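Notas sobre objetos blandos y dos brazos

En febrero reescribimos en Cillia la hoja de normas para las tareas con dos brazos. La anterior tenía dos páginas y casi todo era sobre paradas de emergencia. Eso sigue igual. Lo que faltaba era lo de todos los días: cómo se deja la mesa, quién reinicia y cuándo se descarta un episodio.

La regla que más discutimos fue la de los recipientes. Loan Mai quería fijar la cesta a la mesa con cinta. Imre Szekeres prefería que la sujetara el otro brazo, y al final quedó así por escrito: una pinza en el recipiente, la otra en el objeto, y ninguna cruza por encima de la otra. 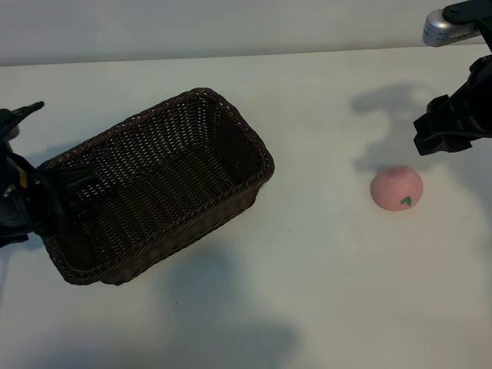 La cesta de mimbre y la pelota rosa, con una pinza en cada lado.

Otras normas que quedaron:

La cesta empieza vacía y girada respecto al borde de la mesa. El ángulo se cambia en cada serie de 100.

La pinza que baja sobre algo blando se para antes de tocar la mesa y cierra despacio. Si el objeto sale rodando, el episodio se guarda y se marca como fallo. Antes se borraba, y así perdimos 476 que ahora nos vendrían bien.

Nadie mete la mano con los motores activos, ni para recolocar la pelota.

Las sombras de los brazos no se corrigen. Ayman Abdel Hamid propuso una segunda lámpara y lo dejamos para más adelante.

Queda pendiente la fuerza máxima sobre el mimbre. Khang Đào está haciendo las pruebas y hasta que las termine usamos el mismo límite que con el cartón.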